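Posasar Shared Workspace Practice Project
Interim progress report to the Keskin Fund
Submitted 12/08/2020

1. Purpose of this report

This report covers the second funding period of the project. It sets out progress on the written code of practice for robot arms that share a room with people, describes the trial use of that code at the bench, and lists the matters on which the Fund's agreement is requested before the final period begins. Spending is reported separately on the Fund's own form.

The project was asked to produce a code that a small laboratory or training center could adopt without hiring a safety consultant. It does not replace the risk assessment required of any site, and the draft says so on its first page. Where national or international standards apply, the draft directs the reader to them and does not restate their limits.

2. Work completed

Draft 2 of the code was issued to the partner sites in May. It has four parts: layout of the work area, handling of test objects, conduct of sessions, and records. The first draft held the last two together, and readers at Walteck found that operators were skipping the record pages as a result. They are now separate, and the record sheet has been cut to a single side.

The layout part has changed most. Draft 1 gave one set of rules for all arms. Draft 2 asks the site to treat each arm and its supporting structure as a station, to mark the reach of that station on a floor plan, and to state on the same plan where people may sit or stand while it is powered. Where two stations are within sight of each other, one person must be named as responsible for both stop controls. Cable routes are to be shown on the plan and checked at the start of each day.

The handling part now covers packaged goods. Printed cartons are cheap, familiar to operators and easy to replace, and most sites already use them. The draft requires that cartons be inspected for crushed corners and torn flaps before a session, that damaged cartons be withdrawn and not taped, and that the starting position of each carton be recorded when a task is to be repeated. Size must be recorded as well as product name. Several brands sell the same design in more than one size, and an entry that gives only the name cannot be relied upon later.

Trial use of the draft produced 1,288 completed record sheets in the period, against a target of 2,000 for the project as a whole. Of these, 198 were returned to the operator for correction. The most frequent fault was a missing entry for the state of the gripper fingers at the start of the session. The field has been moved to the top of the sheet.

3. Bench work under the draft code

Trials at the bench used cereal boxes as the test objects, with a raised wooden shelf at the work surface.

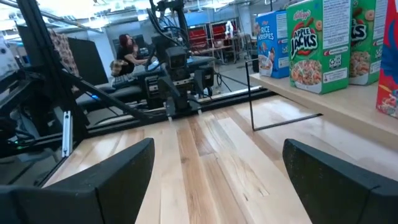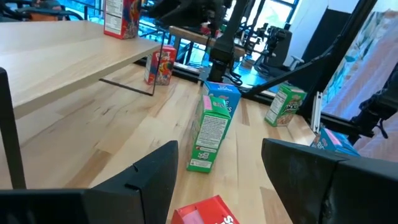

Box handling, Rice Krispies carton:

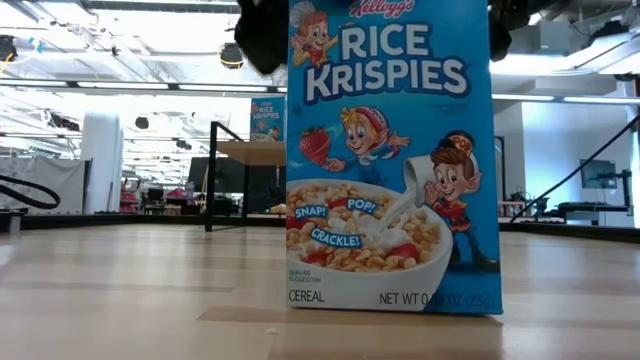
Walteck, in its written response to Draft 2, asked that the rule on seated persons be made stricter. Its view is that a person seated near a powered arm takes longer to move away than one who is standing, and that a marked line on a floor plan does little to change this. It would prefer a fixed minimum distance for seated work, with any exception signed for in advance. Walteck also questioned whether one person can be responsible for two stop controls when the stations are run on different tasks, and suggested that the rule apply only where both controls can be reached without walking.

The project accepts the second point in full, and the wording will be changed. On the first, a single distance would be hard to defend across arms of different reach and speed. Draft 3 will instead require each site to set its own distance for seated work as part of the risk assessment and to post it at the station. Walteck has been sent the revised text and its reply is awaited.

4. Matters outstanding

The section on fingertip coverings is not finished. Sites use a range of coverings, and the present wording allows them without saying how wear should be judged. A short inspection table is being prepared with Ornero and will be tried at two stations before it is added.

The training module is behind schedule. The plan called for 300 operators to complete it by the end of this period. The written material is ready, but the practical assessment has been held back so that it can follow Draft 3 and not have to be issued twice. The project regards the delay as acceptable, though it does push the first assessments into the final period.

There is also an open question about records kept by camera. Some sites wish to attach still pictures to the record sheet. The draft permits this but says nothing on how long such pictures may be held, or on consent where staff can be recognized. Advice has been requested, and the relevant clause is marked as provisional.

5. Requests to the Fund

The Fund is asked to agree to the following:

Transfer of the unspent training allocation to the final period, with no change in the total award.

Issue of Draft 3 to sites outside the present partnership, for comment only.

Acceptance of the single-sided record sheet in place of the form attached to the original agreement.

Copies of Draft 2, the Walteck response and the corrected record sheet are attached as Annexes A to C.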